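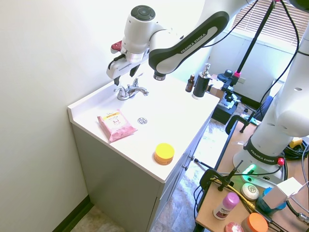

# Vanity countertop

A **vanity countertop** is the flat top of a bathroom cabinet, where the faucet is mounted and small care products are kept. White is a common color, often with a gray or light wood cabinet under it. Many models have a raised back edge, which keeps water away from the wall.

## Arrangement

Products used every day, such as facial wipes or a jar with a screw lid, usually stay near the front. Pump bottles and small dropper bottles are placed at the back, where a hand does not easily push them over. Wipes in a soft packet are laid flat, with the label up. 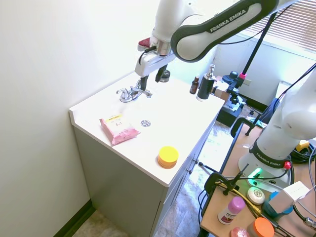 The area before the faucet is normally left free, so that the drain can be cleaned. In the Udinham household guide it is advised to keep at most 9 items on the top, and to wipe it every Thursday.

## Sizes

The Jendon series is 71 cm wide and some 50 cm deep. It is sold in 4 finishes.

## See also

- Faucet
- Bathroom cabinet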